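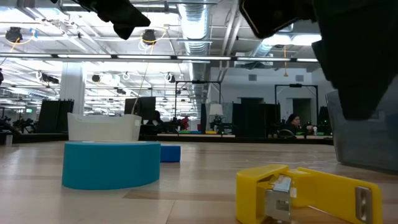 Packing bench, Friday morning. Teal roll, dark blue roll, yellow dispenser, two bins.

Reworking the tape end of the bench this week. Posting notes as I go for anyone else who packs small parcels and loses time at the tape step.

Color first. Teal goes on outgoing. Dark blue goes on anything coming back for rework. You can sort a full shelf from across the room without reading a label. The system predates me and I have no plans to change it.

Store rolls flat. On edge they travel, and the side of the roll picks up grit from the floor when they land. Grit on the side means a ragged edge on every strip after that.

Flat has one drawback: adhesive creeps out at the sides in warm weather and the roll bonds to the tabletop. June was bad for this. A square of release liner under each roll fixes it.

Dispenser: yellow plastic, long arm, metal bracket in the block at one end. The color earns its keep. The gray one it replaced spent half its life under void fill.

I lay it on its side between batches. Upright it gets knocked by sleeves. Blade care is a wipe with isopropyl at the end of the shift, then a dry cloth. Don't scrape it with a knife.

Bins. White one has a rim that dips in the middle, so you can reach in low without lifting your elbow. It takes inserts and packing slips. The translucent gray one takes finished small parts, and I can check the level through the wall.

Both have sloped sides. Good for nesting, bad for capacity. A bin that looks big enough on the Devedell order page loses a lot at the bottom. Measure the base, ignore the rim figure.

Timing, same carton, same person, 20 cartons per run. Old layout, tape stored on the shelf behind: 60 seconds a carton. Current layout: about 40. Most of the difference is the turn to the shelf. The tape itself goes on at the same speed.

A full day here is 125 cartons, so that's worth having. It does not scale to the Živković orders, which are mostly tubes and get taped by hand at both ends.

Tabletop is plain light wood. Adhesive residue comes off with citrus cleaner and a plastic scraper. Go along the boards and stay out of the seam, it holds solvent for hours.

Someone asked about a mat. Tried the Clukeda one. Cartons drag on it when you rotate them for the second strip. Bare wood is better for this job.

Still open: where the spare rolls live. Under the bench is dusty, the Tuner rack is a walk. Trying a drawer next - will post numbers if they move.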